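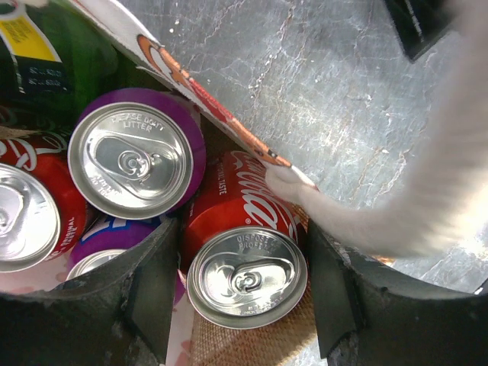
Ticket opened Mar 21, 2025, category: listings / my property page. Hello, me again, the one selling the old end terrace in Felstead Row. My asking price has gone wrong on the Savham site and I can't put it right from my side. I typed in 385,000 and the page shows 38,500, so as you can imagine my inbox has gone mad! I've had people offering me cash by teatime. The description has lost its line breaks too, so the bit about the loft runs straight into the bit about recycling, where I'd mentioned that the kerbside box takes drinks cans like the red Coca-Cola one lying on its side, and a buyer reading it would think the cans were up in the loft.

What I've tried so far. Logged out and back in, no change. Changed the price to 386,000, saved it, and it showed 38,600, so it's dropping a nought off the end. Put a comma in, took the comma out, tried it with the pound sign (it wouldn't let me save with the pound sign). Then I tried it on my phone, same again.

Reference number on the listing ends in 600, if that helps you find it.

Update, same day, after lunch. Thanks for the quick reply. I've done what you asked and cleared the browser's saved pages, then opened the listing in a private window — still 38,500. I also looked at the preview before publishing and the preview is RIGHT. It says 385,000 as plain as anything. It only goes wrong once it's live, so I don't think it's my typing.

You asked if I'd used the Kassa valuation tool. Yes, back in September, when I was only thinking about selling. It gave me a figure then and I never touched it again. Is it possible the two are still joined up somehow? There's a little tick box under the price that says "keep in step with valuation" and I don't remember ticking it, but it's ticked.

Update, evening. Unticked the box, saved, waited 16 minutes, refreshed. Price is correct! Hooray! So it was the tick box, or at least the tick box was part of it.

Still not right: the line breaks. I've pasted the description in again from my own notes and it goes back to one great lump. There's supposed to be a limit of 900 characters and I'm well under that. I did write it in Idach first and copy it across, so I'll type it in by hand tomorrow and see if that sorts it.

Also, could somebody take down the "reduced" banner? It's still there from the wrong price and it's not reduced, it's the same as it ever was. Please leave the ticket open until that's gone.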